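The chair that stays

Wednesday, June 18, 2014

Morven Dunbar has thrown out most of her dining room. Twice. The sideboard went in February, then the rug, then a set of matching seats she had paid 527 pounds for and never once liked. What's left is a table, a bare floor and a blue chair.

Big chair, too. Tall back, padded seat, the sort of thing you'd expect in a hotel lobby. She found it at Jirkgate, the Saturday salvage market, for 245 pounds and carried it home on the bus. "People were very kind about it," she says. "One man sat in it."

The upholsterer, Rozália Kun, has a workshop 2 streets from the market and sees plenty like it. Her advice is short. Check the back first – push it, hard. Look at the front edge of the seat, where legs rub and trimming gives up. Zigzag stitching is a good sign, she reckons, it moves a bit when you sit. Dark blue hides alot. Cream hides nothing.

Then the table. Pale marble pattern on top, thin black legs, so it doesnt bully the chair.
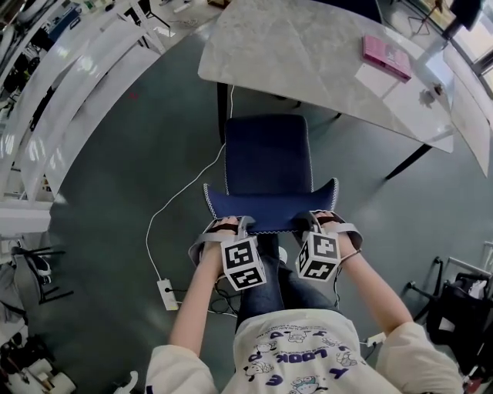
Cables are the next job. Kun would clip them along the skirting and be done with it. Dunbar wants a box with a lid, has wanted one for months, keeps measuring and not buying. The walls can wait. She has been quoted 3,000 pounds for the plastering and laughed down the phone – there are cheaper ways to get a smooth wall, and she means to try them all before winter.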